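Grukarden Student Robotics Club: progress report to the Ngata Fund
Reporting period: spring term, to the end of June

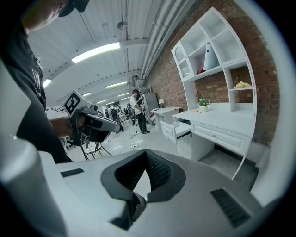 1. Summary

The club is in the second half of its grant year. Members are building up a set of recorded household tasks with hand-held grippers, and will use the recordings to train a small arm to do the same tasks at the Usholm student competition. Recording is slightly ahead of the plan. Training is behind it, for reasons given in section 4. Spending is within budget and we are not asking for any change to the total.

2. Work done this term

We now have 70 usable recordings of the drawer task, against a target of 70 for the whole year. The task is to open a drawer, put one small item in and close it again. We chose it first as it needs only one hand and the competition rules list it as a starter task.

The second task, folding a cloth and placing it on a shelf, has proved harder. We have 30 usable recordings. A further 19 were thrown out, most of them where the marker on top of the gripper had been turned away for too long and its position was lost. We have since changed how members are taught to hold the gripper, and the last two sessions produced far fewer rejects.

Sessions are held on Saturday from ten until three. Members work in pairs. One records while the other keeps the log sheet and resets the furniture, and they swap after every 5 attempts. We tried longer turns in the first month and people got tired and careless towards the end of them, so the short turns will stay.

The log sheet was redrawn twice. The version now in use has one line per attempt, with boxes for the task, the starting position, whether it was kept and a short remark. It takes less time to fill in than the first one and the remarks have been more useful than we expected when choosing which recordings to leave out.

3. Members and teaching

The club has 19 regular members, most of them in their first or second year. Five joined this term. New members do a half-day introduction covering safe handling, charging, the log sheet and how to check a recording before leaving the room. After that they are paired with someone who has done at least one full session.

Two members wrote their course projects on the club's work. One compared different ways of cutting the recordings into steps. The other looked at how much the starting position of the drawer mattered to the trained arm. Both reports have been handed in, and copies can be sent to the Fund on request.

We had planned an open afternoon for schools in May. It was moved to the autumn because it clashed with exams.

4. Problems and delays

The computer used for training was out of service for most of four weeks with a failed power supply. It was repaired under warranty at no cost to the grant, but the first full training run started a month late. That run has now finished. The arm opened the drawer in 19 of 30 attempts and completed the whole task in 5 of them. Most failures came at the point of letting go of the item, and we think there are too few recordings from the left side.

Cables on the floor remain a nuisance. There are too few sockets along the working side of the room, so we depend on extension leads. Cable covers were in the original budget under "room costs" and have been ordered from Horuren. Delivery is due before the autumn term.

The second gripper has a worn trigger spring. It still records properly but is tiring to use. A replacement spring is on order and members will fit it themselves.

5. Spending

All equipment in the first part of the budget has been bought. Travel money is untouched, as the competition falls in the next period. Room costs are slightly under the planned figure. We would like to move the unspent amount from printing to spare parts, as the teaching notes are now shared online and few paper copies are needed. Please let us know whether this needs a separate request.

6. Plan for the next period

- Bring the cloth task up to 70 usable recordings.
- Record more of the drawer task from the left side and repeat the training run.
- Fit the new spring and lay the cable covers.
- Hold the schools afternoon.
- Enter the drawer task at Usholm, and the cloth task if the arm is ready.

The decision on the cloth task will be taken three weeks before the entry date. If it is left out this year, the recordings will be kept for next year's members.

The next report will follow after the competition.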